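Folding at home: notes for my talk
Plunstead community evening, Sun 7 April

Slide 1. Start.
Say good evening and wait until people sit. Thank the hall in Plunstead for the room. Say that my English is sometimes slow, and they may stop me at any time.

My subject is small: how to fold cloth so it stays folded in the cupboard. I worked for many years in the linen room of a hotel in Erkden. We had 352 beds there. At home I have two beds, and I can tell you that the home cupboard was for a long time the worse one.

Slide 2. First the long shape.
Before any folding, the cloth must lie along the table. I put the long side parallel to the front edge, close to me. Then I look at the corners. If the corners are good, the middle can be repaired later. If a corner is under the cloth, every next fold will carry this mistake with it.

Ask the room: who folds on the bed? (Usually many hands.) A bed is soft and the cloth sinks. A table is better, also a small one. 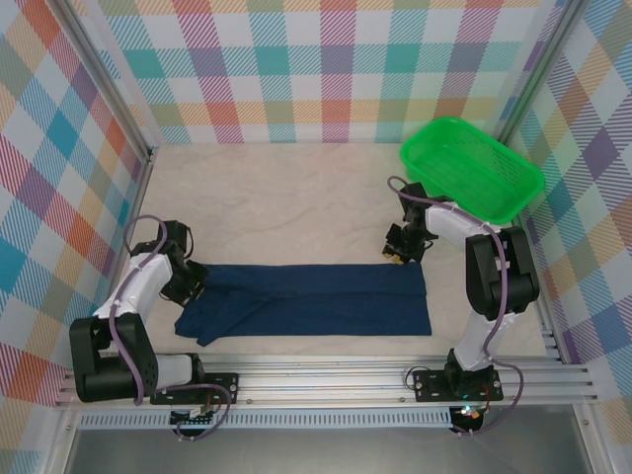 Navy cloth laid long at the front of the table. The right end is square, the left end is still bunched.

Let them look for a moment. Speak about the left end. The diagonal wrinkles go toward the bunched part, and one point comes out below the hem. With such an end I do not pull on the point. I open the bunched part first, then I bring the corner back to the line, and only then I smooth with the flat hand, from the middle to the outside.

The right end has a clean lower corner. This is the end I would use as my guide.

Slide 3. Which cloth are we folding?
Bring out the two samples from the bag, the thin cotton one and the heavy one. Pass them around. The cotton is from the Watkins shop, the heavy one is an old work apron from Brornau. Please remember to collect them again!

Thin cotton takes a crease quickly, the good crease and also the bad one. Heavy cloth is more patient, but it does not want to stay down. I press the fold with my forearm and count slowly.

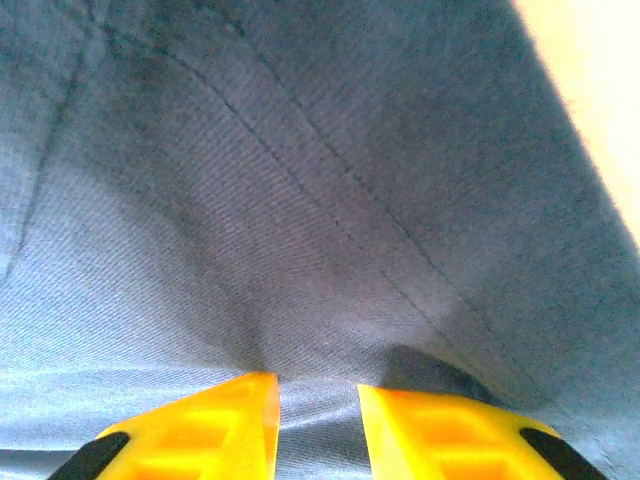

With a twill you can feel the small ribs under the finger, and they run diagonally. When you lift such a cloth in one place, it makes deep, soft folds. So I lift with two hands, far apart, and I let the rest hang before I put it down. My mother did this with every sheet and I thought it was only her habit.

Slide 4. The two folds.
Do it slowly on the table, with the apron.
Fold one: long side to long side. Stop and check the corners.
Fold two: short side to short side. Turn the closed edge to the front.
If there is time, show it again with the cotton.

Slide 5. In the cupboard.
Closed edge to the front, heavy cloth at the bottom. Do not make the pile too high, or the lower pieces come out together with the one you want. A basket is good for the small pieces which never fold well. I have one for napkins and I do not fold them at all.

Questions. If somebody asks about fitted sheets, say that this is for the next talk, in July. Handouts are by the door.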